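The Black Box: A Jewelry Sort-Out Gallery

Posted 15/03/2018 by Farzad Dehghan

I have been promising this gallery to the Meredith bead circle since November, and at last I've got it up! If you've read my earlier pages you know that I love old jewelry, and that I love it most when it's all in one heap and you have no idea what's underneath. Shop displays are fine. Give me a tangle any day.

The box is a mixed one, which means costume pieces, cords, beads, a few things with stones, and more pearls than I can keep straight in my head. I worked through it over several evenings with my beading tray, a soft brush and a pot of tea, and made notes as I went. The notes say 38 entries, although one of them is just "odd bits," so take that as you like.

Click through slowly, there's a lot to look at in each picture. My notes are underneath.

1. Everything in together

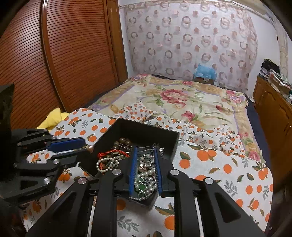 Should pearls be stored in the same box as chains and stone pendants?

It's better to keep them apart. Pearls are soft and they scratch easily, and a metal edge or a hard stone will mark the surface over time. A small cloth pouch for each strand does the job, laid flat so the thread doesn't stretch. Don't seal them up in plastic for years on end, either, as they do better with a bit of air.

My favorites out of the heap are the green stone pendants set in silver. I've looked at them under every lamp I own and I still can't settle on what the stone is — I've had malachite and serpentine both suggested by people who know more than I do, and I'm happy to hear a third guess. Green with silver is a combination I never get tired of.

The big round wooden beads come a close second. They're so light for their size! Wood like that wants nothing more than a dry cloth, and maybe the tiniest bit of wax once a year. Keep it away from perfume. I learned that one on a strand from the Kulteck flea market, which went cloudy in patches and never came back.

And then the red twisted cord. Cord necklaces get passed over at sales all the time, and I think that's a shame, because they're the easiest thing in the world to wear with a plain sweater. If the ends start to fray, a dab of clear glue and a new end cap will see you through another decade. I buy my caps from Grenov in bags of 40, and they fit most cords I've come across.

A word on untangling chains, as somebody always writes in to ask. Lay them on a flat surface, open every clasp first, and work from the middle of the knot with two pins. A pinch of talcum powder helps. Pulling doesn't. My record for one knot is 21 minutes, and I was very pleased with myself.

2. The pearl ring
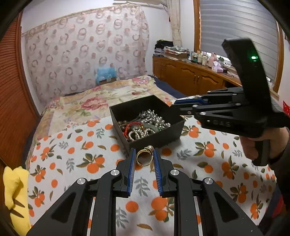

I do have a weakness for rings with a single pearl, and this style gets me every time: one round pearl up top in a beaded setting, and then that short run of tiny clear stones down the shoulder. It's dressy, but you could wear it to the grocery store and feel wonderful. The gap at the bottom of the band is handy too. An open band gives you a little room on a warm day, though I wouldn't keep squeezing it in and out, as metal gets tired.

For cleaning a ring like this I use a barely damp cloth on the pearl and a dry, soft brush around the stones. No soaking. Many pearls are glued onto a post, and water gets in under the cup and loosens them. Put your hand cream on first and your ring on last.

If you'd like to see more of this kind of thing, my Cloltia album has over 1,100 pictures in it by now, mostly bracelets and brooches, with a long run of clip earrings toward the end. I'm putting the brooches into some sort of order next (by clasp type, I think, but I keep changing my mind). If you have a view on the green stones, the comment box is open, and please mention whether yours feel cold to the touch.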